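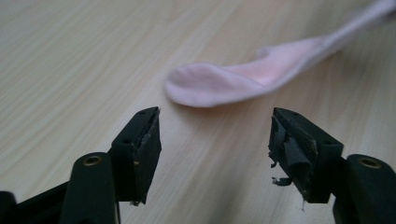
Trutholm float frame kit, review after 2 months of using them

Ok so quick one, I promised a few people I'd write this up and I have to get the car packed for a show. Bought three of the Trutholm float frame kits in the medium size for my Kjell Bakke prints. Those are the harbor ones, giclée on canvas, hand signed, edition of 300. Mine came rolled in a tube with the stretcher bars thrown in seperately, no frame.

What you get: four frame sides, pre-cut, corner brackets, a bag of screws, offset clips, wall hook. A folded sheet of directions that is mostly drawings. No screwdriver. No felt pads either, and at this price come on.

Putting it together. First one took me most of an evening. Second one, half an hour. The trick is leaving all four corners a bit loose until the canvas is in, then tightening. Directions have you tighten first. Don't. I did that and had a gap on the bottom left you could slide a credit card into. Took it all apart again.

Finish. Got two in black and one in the "driftwood." Black is great, flat, no shine, hides the seams. Driftwood is grayer than the website, more like old fence. My wife likes it. I don't hate it. If you're matching to a warm picture get a sample chip first, they mail them out if you ask.

The gap. This is what you pay for with a float frame, that dark line between canvas and wood. Clips are supposed to keep it even all the way around. They do on the long sides. Short sides I had to shim with folded cardstock on two of the three. Canvas was stretched a little out of square so maybe that's on me and not Trutholm.

Signature and numbering. If your piece is signed low on the front, good news, nothing gets covered. A regular frame lip would of eaten half of Bakke's signature and the whole edition number (mine's 147). Main reason I went this way. The certificate goes in a sleeve on the back, which you have to buy on your own.

Compared to the others. Before this I used Nesance, their snap-together one. Cheaper, faster, and it bowed in the middle by August. Wouldn't put anything signed in it. Suryani Rondonuwu at the Mevwood gallery did a custom float for my big one a while back and it's beautiful, better corners than I'll ever get, and it cost more than 2 of these kits plus the print. Worth it for the big one. Not for three in a hallway.

Gripes. Hardware bag had one stripped screw. Hook is too light, I swapped for D rings and wire. Shipping box was fine but the frame sides were only wrapped in that thin foam, one had a ding on the back edge, doesn't show. Emailed, they sent a new side, no arguing. Kept the old one for practice cuts.

Would I buy again? Yes for medium stuff. The large, I'd want to see one in person, long sides that thin worry me. Four stars, would be four and a half with a decent hook.

Edit: someone asked about depth. Fits standard gallery bars fine, the extra thick ones stick out past the front. Measure yours before ordering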